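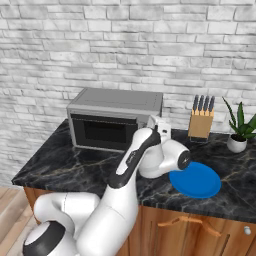

About Nokwood Models

Nokwood Models is a model management agency based in Notthorpe. We represent fashion, fitting and commercial models, and we run a small new faces program for people who have never worked before. We have 46 models on our main board and 19 in development.

How we started

Doina Radonjić opened the agency after eleven seasons of runway and showroom work. She had been with four agencies in three countries and had kept every statement any of them ever sent her. Many of the deductions on those statements were never explained. When she set up Nokwood, the first thing she wrote was the statement template, and we still use it with a few changes. It lists the job, the client, the day rate, the usage fee, our commission, any expenses advanced, and the date the client paid.

For the first two years the agency was Doina and a phone. Imad Sayegh joined from a catalog production company and built up the commercial side, which now brings in more than half of our bookings. In January of the following year we took over the fitting models from Jandel, a local agency that was closing, and most of them are still with us.

What we do

Runway and showroom. We book local designers, graduate shows and buying appointments. For models who are ready to work in a larger market, we place them with a partner agency and stay on as mother agency.

Commercial and catalog. Online stores, print, packaging and in-store displays. Clients can book by the half day, the day or the week.

Fitting. Fit models stand in for a size while a garment is being made. The work is steady, it goes on all year, and it calls for exact measurements and the patience to say where a sleeve pulls. We have fit models from petite through extended sizes and in menswear.

New faces. The program is called Nimri and lasts six months. It covers walking, posing, castings, contracts and how to read a call sheet. There is no fee to join. Test shoots are arranged with photographers who are building their own books.

Who works here

Doina Radonjić, founder and director. Runway, placements abroad, contracts.

Imad Sayegh, head of commercial. Catalog, advertising, usage rights and renewals.

Naima Abdel Rahman, new faces. Scouting, open calls, the Nimri program and all contact with parents.

Settimio Pace, runway coach. Settimio teaches the Monday evening walking class and comes backstage for larger shows.

Matěj Bartoš, accounts and travel. If you have a question about an invoice or a train ticket, write to him first.

Age and safety

We don't sign anyone under 17. Models who are 17 need a parent or guardian to sign with them, and that person is welcome on every job. Models under 18 are not sent to lingerie or swimwear castings. Any model of any age can turn down a job or leave a set, and should call the office when they do. The office line is forwarded to a booker at night during show weeks.

We never charge for signing, and we don't sell portfolios or photo packages. If someone using our name asks you for money, please don't pay it, and let us know.

Applying

Send four snapshots taken in daylight (face, profile, half length, full length) with no makeup and no filters, along with your height, age and the town you live in. We receive close to a full inbox every week, so a reply can take a month. Open calls are held at the office and the dates are posted on the News page.

Booking a model

Send the shoot date, location, hours and intended use of the pictures. Imad will return a quote and a selection, usually by the next working day. Options are held for 48 hours unless we agree on something longer.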